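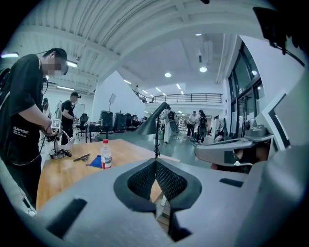

Shared workspace on Panagiotou Street adds bench tables

Last updated: March 2018

OTHAM - The shared workspace on the upper floor of the old Weltlow building has changed over most of its room to tables for hands-on work, and members can now leave a project set up overnight for the first time.

The floor opened in November as a single open room with desks along the walls. Members asked early on for somewhere to do bench work, according to Botorow, the company that leases the space and runs it. The desks have been moved to the street end, and light wooden tables now take up the middle of the room.

The tables are meant to be used standing or sitting. Black office chairs can be rolled wherever they are wanted, and members are asked to push them clear of the walkways when they finish. Angled arm lamps are available for close work, though Botorow said the ceiling lights are bright enough for most jobs. The white ribbed ceiling was left uncovered during the changes. An earlier plan would have hidden it behind panels, and the money set aside for that went into extra wiring.

The new outlets were the larger part of the bill. Botorow put the cost of the whole project at about $1000, not counting the tables, most of which came from a furniture maker in the next county that was closing its showroom. The city did not contribute.

Membership stands at 85, and the company said it will stop taking names at 100 until it sees how crowded the room gets in the evenings. A bench membership requires a refundable deposit of $200. Desk members who only want a table now and then can book one by the half day at no added charge if it is free that morning.

Overnight storage was the subject of most of the questions at an open meeting for members last month. Under the new rules, a project may stay on a table for up to three nights with a card showing the member's name and phone number. After that it has to go on the shelves by the freight elevator. Small tools should be put away or taken home. Drinks are allowed on the tables as long as they have a lid or a cap, and food stays in the kitchen.

Cleaning cloths are kept in a bin next to the sink. Members wipe down their own tables and return the cloths to the second bin for washing. Botorow said it had looked into hiring a nightly cleaner and decided to stay with the current service, which comes twice a week and does the floors and restrooms.

Noise remains an open question. The room is largely open, and some desk members said at the meeting that sound carries from one end to the other. A row of tall bookcases has been ordered to stand between the desks and the tables. They are due in about a month. Until then, power tools may be used only before noon.

Parking has not changed. Members may use the lot behind the building after business hours, and the loading door on the alley can be opened from inside with a key kept at the front desk.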